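We use cookies to improve your experience on this site. Accept all | Manage settings

Mar 16, 2025

I went to the Ikton open day at Nerkstead expecting to be sold something, and for the first half hour I was. The building went up in 1957 as a weaving shed and the brochure makes a lot of that. It makes less of how often the fabric-handling cell inside has to be stopped.

To be fair to the staff, they let us stand by while it was being looked after. The arm is a Besus, bought second-hand, and the gripper is Ikton's own. The finger pads are checked every 2 days and changed every 7, which seems to me a lot of fuss for something billed as "low attention". Changing them takes 5 minutes, we were told. I didn't see one done start to finish, so I'll leave that figure with them. After each change the grip has to be set again on a test cloth, and the setting differs from one cloth to the next. The Kaufmann rep beside me wrote that down and underlined it.

Cloth is a rotten thing to ask a machine to hold. It sags and creases, and a setting that suits a flat sheet may not suit a folded one. The grey-blue panel they had up had a soft crease curving across the middle and faint smudges, mostly on one half, and next to it the coarse black pads in their red fingers looked better suited to gripping brick. I asked whether the pads mark the cloth and was told a trial report is due in September - I'd want to read it before signing anything.

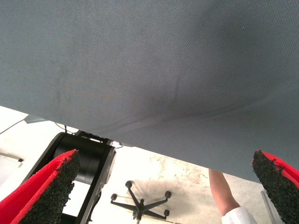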